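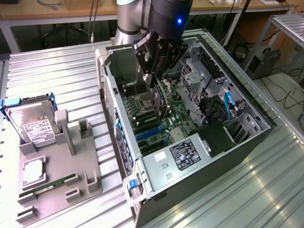

Chapter 4
Taking Things Apart: The Disassembly Project

In the first three chapters your team moved single objects from one known place to another. The objects were blocks and the places were marked. In this chapter the work is a used desktop computer, and the job is to take parts out of it and set them down in order. Most teams need 2 weeks to reach a first full run and the rest of the unit to make it repeat.

What you will learn

After this chapter you should be able to:
write a disassembly sequence and mark which steps depend on others
choose a grasp for a part based on its shape and what surrounds it
design a fixture tray that holds parts in a known position
set force and speed limits for work inside a case
keep a run log that another team can read

Before you begin

You should have finished the calibration exercise in Chapter 2 and the pick-and-place test in Chapter 3. If your placement error in that test was over 2 millimeters, go back and repeat it. Slots in a parts tray leave little room, and a memory module set down at an angle will ride up on the edge of the slot and fall over.

Your computer must be unplugged, and the power cord must be out of the room's outlet and out of the case. Press the power button once after unplugging it. The power supply stays closed. No team opens a power supply in this course, by hand or with the arm, for any reason.

4.1 Why disassembly is harder than it looks

Assembly usually starts with new parts in known positions. Disassembly starts with whatever you are given. Two computers of the same model may have their cables routed in different ways, and one may have a screw missing or a latch that has gone stiff. Dust changes how well a finger grips. A label can lift and catch.

There is also the matter of reach. When a tower lies on its side with the panel off, the motherboard is at the bottom of a shallow box. The gripper has to come down between the walls of the case, and the wrist above it is wider than the fingers. A path that works in open air can put the wrist into the drive cage or drag a finger across a cable. For this reason you will plan each approach as two moves: one to a point straight above the part, well clear of the case, and one straight down.

Parts also differ in how they let go. A memory module is held by clips at its ends and comes out along one line. A drive in a caddy slides. A processor lifts freely once its socket lever is open, but you have to deal with the cooler first. Many coolers are held by screws or turning pins that a two-finger gripper can't work. Those steps may be done by a person, and your plan should say so.

4.2 The Sketamberg Cup

The project in this chapter follows the rules of the Sketamberg Cup, a student competition held each June. You don't have to enter. The rules are used here because they are short and they force a team to make the same decisions a real recycling line has to make.

A run has a limit of 724 seconds. The team receives one tower, lying on its side, panel off. The team may bring its own tray. Four parts count for score: the hard drive, one memory module, the processor, and one cable of the team's choice. A part scores when it is out of the case and at rest in its own place on the tray. A part that lands on the table scores nothing and may not be picked up again. Manual steps are allowed if they are listed on the plan sheet before the run, and each one costs points.

The club at Fiadzo Technical High School entered in its first year with a plan that had manual steps for the cooler and the socket lever only. Its team took the memory module first and the drive last. Their early practice runs had gone in the opposite order, and the members changed it after looking at the log: the drive was the slowest part, and when it went wrong there was no time left for anything else.

4.3 The tray

Your tray is part of the robot. It decides where each part goes and how exact the arm has to be. Print it in sections so that a bad slot can be replaced without printing the whole thing again.

Start with the part, not the tray. Measure the length, width, and thickness of each part at the place where it will be held. Add 0.5 millimeters on each side for a first print. Give the top edge of every slot a slope so that a part arriving slightly off will slide in. Keep slots far enough apart that open fingers can fit between them with a part already in the next slot.

Fasten the tray to the table. If your table has grooves, use them. A tray held down with tape will move during a run, and every position you taught will be wrong by that amount.

Teams using the Grumero controller can store tray positions as a named group. If the tray is moved on purpose, you then re-teach one corner and the rest will follow. With the Trirton teaching software, save the positions as a separate file and load it at the start of each session.

Activity 4A: Sequence on paper

Work with your team and an open, unplugged computer. Keep the arm switched off.

1. List every part you plan to remove.
2. Next to each part, write what has to be moved or released before it can come out.
3. Draw arrows between the parts to show these dependencies.
4. Mark each step R for robot or P for person.
5. Choose an order that respects all the arrows. Write down one other order that would also work.
6. Trade sheets with another team and look for a missing arrow.

Keep the sheet in your project binder. You will need it in Section 4.4, where you teach the first approach point.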